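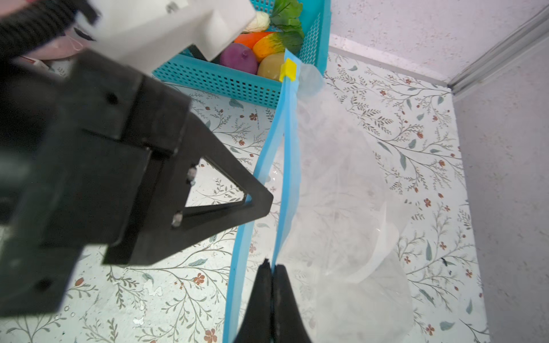

The toy produce sets are the things we get asked about most at the Caswood toy library, so the answers are kept together on this page. They apply to every set we lend, including the Murkbridge and Butt donations. A set goes home in two parts, the basket and a clear zip bag. The bags we use now have a blue seal with a small yellow slider tab, which most kids can manage once they've been shown. Please don't swap in a bag from your own kitchen drawer.

## How do I borrow a set?

Ask at the desk or write the set number on your card. The produce set with the turquoise basket is number 289. Loans are for 3 weeks and can be renewed once if no other family is waiting.

## What goes in the bag and what stays in the basket?

Small pieces go in the bag. Anything bigger than your fist, plus the leaves, can ride in the basket. Press the air out before you close the seal or it won't fit on our shelves.

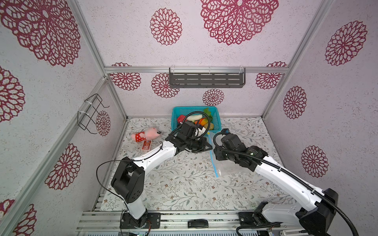
*Turquoise mesh basket with toy produce, and the pink plush toy in its polka-dot dress.*

## Is the plush toy part of the set?

No. Plush toys are borrowed separately and have their own cards. If one comes back in with the vegetables by mistake, we'll sort it out at the desk.

## How should I wash the pieces?

Warm water, a little dish soap and a soft cloth. Don't put them in the dishwasher. Dry everything fully on a towel before it goes into the bag.
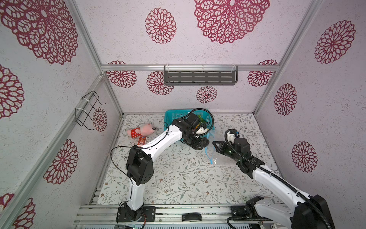
Leaves take the longest, so leave them out overnight. The basket can be rinsed under the tap and tipped upside down to drain. An old toothbrush is good for the mesh.

## What if a piece is lost or broken?

Tell us when you return the set. We keep a tub of spares, nearly 60 pieces at last check, and can usually match the colour. There's no charge for one missing piece.

## The zip bag has split. Can I get another?

Yes. Ask for stock number 651, the large size from Cimano. Bring the old one back so we can take the label off it.

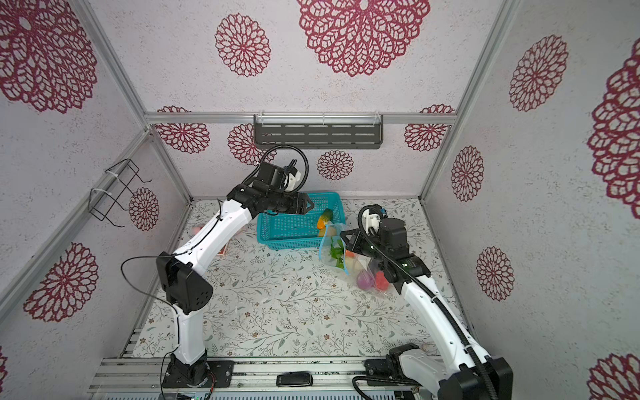
*Produce, basket and clear bag on the floral mat.*

## Who do I contact about a late return?

Tuulikki Riihimäki looks after loans and renewals. Leave a note at the desk with your card number and the set number.

Page last updated 7 January 2026.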